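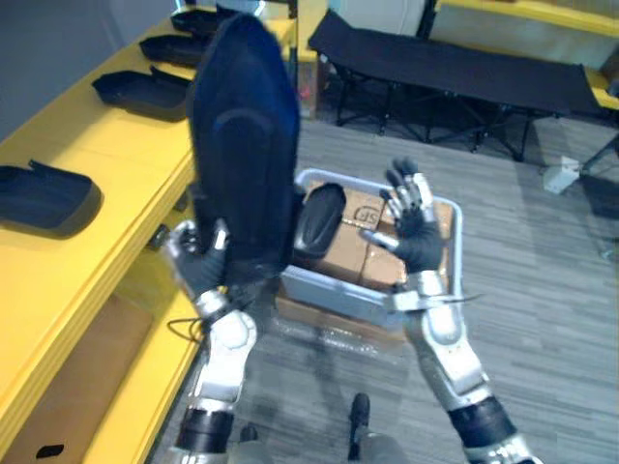

A dark navy padded piece with a raised oval panel, held nearly upright beside a yellow table.

MAMHOLM — The Allis, the little movie house on Yazzie Street where a good part of this town saw its first picture show, will open its doors again in July with all 219 of its seats ready to be sat in, which will come as welcome news to anyone who remembers the last few winters of folding chairs and borrowed cushions.

The theater has been dark since the roof leaked over the back rows and the insurance money took its sweet time arriving. Owner Paloma Tillman, who grew up two blocks away and sold popcorn there as a teenager, said this week that the last of the work inside is nearly finished and that the first showing is set for 8 p.m. on opening night, with the lobby open well before that for people who just want to come in and look around.

"I've had folks stopping me at the gas station, at the dentist, everywhere," Tillman said, laughing. "They don't ask how I am anymore, they ask how the Allis is. And I'm glad I can finally tell them she's doing fine."

The seats turned out to be the slowest part of the whole job. The old ones had been in place for 44 years, and although the iron frames were as solid as the day they were bolted down, the padding had gone flat, and in the rows under the leak it had gone a good deal worse than flat. Tillman looked at buying new rockers with cup holders and got as far as having a salesman out to measure. Then she sat down in the empty room one evening, in her mother's favorite spot on the left aisle, and decided she wanted to keep the old frames if there was any way at all to do it.

There was, and it was over in Wimar, where Ignacio Pruitt has been recovering diner booths, church kneelers and boat seats for most of his working life. Pruitt drove over with a notebook, took one seat home in the back of his van, and called three days later to say he could do the lot if she was willing to wait.

"A theater seat is a simple thing, and people are hard on it," Pruitt said. "They kick it, they spill on it, they put their knees up on the one in front. So you want good foam and a cover you can take off and wash, and you want the springs right, or you hear every single person in the row when they shift around. I told her, give me the time and I'll give you a quiet row."

He was as good as his word, by Tillman's account, though the waiting was not always easy. The seats went to Wimar and came back one row at a time, and for several months the auditorium looked, in her words, like a mouth at the dentist's. The fabric is a deep red, as near as Pruitt could get to a scrap of the original that had been tucked under an armrest, well out of the light. The little brass row letters have been polished and put back, all except the K, which went missing so long ago that regulars have always found row K by counting from J.

Money has been the other long story. The insurance covered the roof and the plaster, and a bank loan covered the wiring and the new boiler. The seats were left over, so last fall Tillman began asking people to put in what they could, and they did, in jars on the counter at the bakery and the hardware store and by mail from people who had moved away years before. One letter came with a check and a ticket stub from a double feature, along with four pages about the date that went with it. Tillman has had the stub framed and is keeping the four pages to herself.

She had also been told, kindly but firmly, that a single-screen house in a town this size would be a hard thing to keep going. So she sent a card around before she signed the loan, asking whether people would come if she reopened and what they would like to see, and more than 2,000 of the cards came back. Westerns did very well. So did anything that could be watched with grandchildren, and there was a strong showing for a matinee early enough that people could be home before dark.
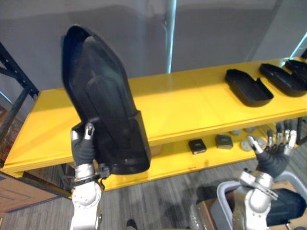

Those matinees will be part of the regular schedule, starting the second week. Evenings will have one showing of a newer release, and the slow nights early in the week will go to older pictures, with the price kept low and the coffee free. The high school film club will have the place one afternoon a month to show whatever its members have made, an idea that came from one of the cards, written in purple ink and signed only "a future director."

The rest of the building has had its share of attention, too. The ceiling has been patched and painted the same dusty blue it always was, the ticket booth has a new window that slides without a fight, and the restrooms, about which the cards were very frank, have been redone from the floor up. Two spaces at the end of each of the front three rows have been left open for wheelchairs, with a regular seat alongside so that nobody has to watch apart from the person they came with. The popcorn machine is the old one. Tillman tried a replacement, and says that she and her sister each took a handful, looked at each other, and called the repairman about the other one.

As for Pruitt, he has a seat of his own waiting for him on opening night. He was offered his pick of the house and asked for the far end of row F, on the grounds that it was the first one he finished and he would like to know how it is holding up. His wife will have the one next to it, and has already let him know that he is not to get down on the floor and look at the underside while the picture is playing.

Tickets for opening night go on sale at the Allis box office at the end of the month, and Tillman asks that people come by in person if they are able, as the phone line has not been hooked up yet. The opening picture has been chosen but she isn't telling. Anyone who still has one of the old balcony ashtrays at home, and she knows there are a few of you, is welcome to bring it back for the display case in the lobby, no questions asked.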